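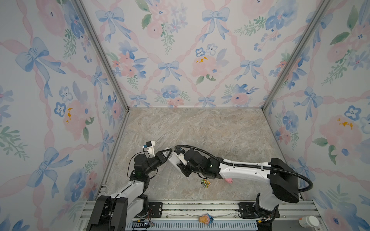 Floral wallpaper with pink roses and blue bows, above a marble-patterned floor.

Plornisetti opens its reuse program for old wallpaper and small home devices

WINDERANCE, 6/9/23 — Plornisetti, the household reuse company, today announces the opening of its new collection program in the town of Winderance. Residents can now bring leftover wallpaper rolls, border strips and small home devices to the former Avotiņš paint store, free of charge.

The program started as a test in January. During the test, the company received 593 rolls of wallpaper, and 70 of them were still in the original wrapping. Floral patterns were the most common. Many families keep such rolls for years and do not know where to give them.

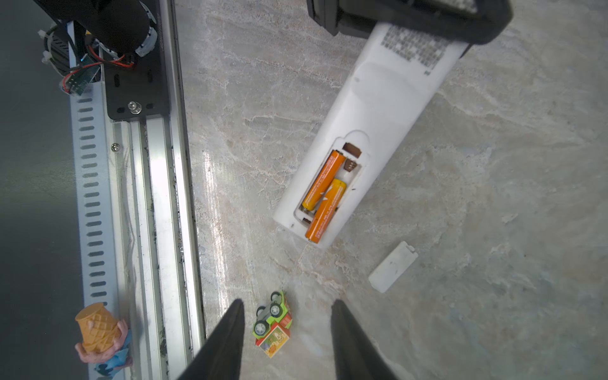
Reading time: 2 minutes

Remote controls, wall clocks and desk lamps are accepted also. Visitors are kindly asked to take out all batteries before they come, and to leave the battery cover in a small bag together with the device. Devices with damaged cables cannot be accepted.

Rolls must be dry and at least 3 meters long. Shorter pieces go to the Wulitz paper workshop, which makes notebook covers and drawer liners from them. Everything else is sorted by color and sold in the store at a low price — the most expensive roll will cost 20 dollars. The income pays for the rent of the building and for the transport.
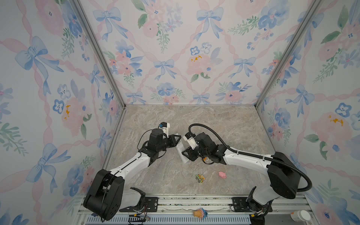 Bows, ribbon lattices and peonies in soft watercolor colors.

Plornisetti plans to offer the same service in other towns of the region, if the first season in Winderance goes well. Schools and theater groups can ask for a larger quantity of one pattern. Such requests should be sent in writing, with the size of the wall and the preferred colors.

About Plornisetti
Plornisetti collects, repairs and resells materials for the home. The company works together with Wulitz on all its paper products.

Press contact: Plornisetti Press Office, Winderance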